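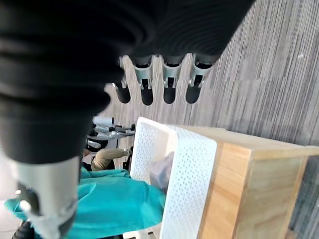

家里有人在部队服役，每次休假回来，门口总会放着一个很大的包，里面的衣服要在两天之内洗好、晾干、再装回去。我家已经过了两年这样的生活，慢慢积累了一些办法，写在这个页面上，给同样情况的家庭参考。先说手套，它晾干的时间最长，所以包一打开就要先找手套。用凉水和一点中性洗衣液，从手腕往指尖方向轻轻挤压，不要拧。晾的时候手指朝下，就像图上那只黑色的手那样，四根手指并排垂下来，中间留着空隙，空气可以从指缝里走过去。拇指部分单独拉开，里面塞一小卷厨房纸，过几个小时换一次。有皮革的手套不要放在暖气上。

洗军装

先翻口袋。我在口袋里找到过笔、糖纸、湿的纸条，还有一次是一本很小的祈祷书，幸好没有洗。现在我在洗衣机旁边放一个浅盘子，口袋里的东西全部放进去，洗完以后再还给他。

军装翻过来洗，拉链拉好，魔术贴也贴好，不然会把别的衣服勾坏。水温看衣服里面的标签。不要用漂白剂，也最好不用含有荧光增白成分的洗衣粉，迷彩的颜色会变得不对。我用的是 Bramura 的无香型洗衣液，别的牌子只要没有香味也可以。

领口的汗迹，用旧牙刷蘸一点洗碗液刷一刷，等十分钟再放进机器。泥不要湿的时候擦，等它干了，拿到阳台上拍掉。

靴子

鞋带和鞋垫都取出来，分开放。鞋里面塞报纸，第一次的报纸湿得很快，一个小时就应该换。外面用软布擦干净，完全干了才上鞋油。鞋油少一点，薄薄地擦两次，比厚厚地擦一次好看。有味道的话，晚上放一小袋小苏打在里面，早上拿出来。请记得拿出来！我有一次忘记了，他到了基地才发现，打电话回来问我这是什么。

安息日以前的时间安排

我们家守安息日，别的家庭可能守别的日子，但是问题是一样的：有一段时间不能开洗衣机，而那个大包偏偏在这段时间以前才到家。我的办法是把顺序写在一张纸上，贴在冰箱门上：

手套和袜子先洗，洗好马上晾。
军装第二，选短程序。
毛巾和床单等到休息日结束以后再洗。
饭菜早上就做好，下午厨房不再用。

如果真的来不及，就只洗袜子和内衣。军装穿两次没有人会生病。

寄到基地的包裹

食物要选不怕热、不怕压的。饼干用硬的盒子装，空的地方用纸填满，摇一摇没有声音就可以封起来。巧克力从五月到十月我不寄，到了十一月再开始。坚果分成小袋，每袋够一个人吃一次，我家的小袋大约是197克，他说有点多，可是从来没有剩下。

同一个房间的战士，有的人守饮食规定，有的人不守，有的人信别的宗教，也有的人什么都不信。所以我寄可以分享的东西时，会选有认证标志的，并且保留原来的包装，让每个人自己看清楚再决定吃不吃。自己烤的蛋糕另外放一盒，上面写明用了什么材料，有没有牛奶。写这几个字花不了一分钟。

节日的时候也一样。蜡烛、书、有祝福话的卡片，我只寄给我知道愿意收的人。给全房间的卡片，写“祝大家平安，早点回家”就很好。

盒子外面写字要用油性笔，再贴一层透明胶带，下雨也不会糊。里面再放一张同样内容的纸，写上编号和姓名。我们的邮箱编号是四位数，有一次我把3062写成了3026，包裹走了很久才到，饼干都碎了。

包里常备的小东西

一个密封袋，里面放针、线、6个扣子和两个别针。线要选和军装颜色接近的，Gustosov 的深橄榄色线我觉得比较合适。还有一双多余的鞋带，一块小肥皂，一个可以折叠的晾衣夹。保温杯我们买的是 Stillwood 的，盖子里的胶圈要每个月拿下来洗一次，那里最容易发霉。

祈祷书或者家人的照片，请用另外一个密封袋，放在包最里面靠背的那一边，不要和肥皂放在一起。纸会吸收香味，过了几个星期，打开书就像打开洗衣柜。

常常有读者问，军装要不要熨。衬衫要，外衣一般不用，湿的时候用手抹平，挂在宽的衣架上就够了。熨臂章附近的地方，请垫一块棉布，温度调低。

本页更新于2024年3月12日，增加了晾手套的部分和包裹编号的提醒。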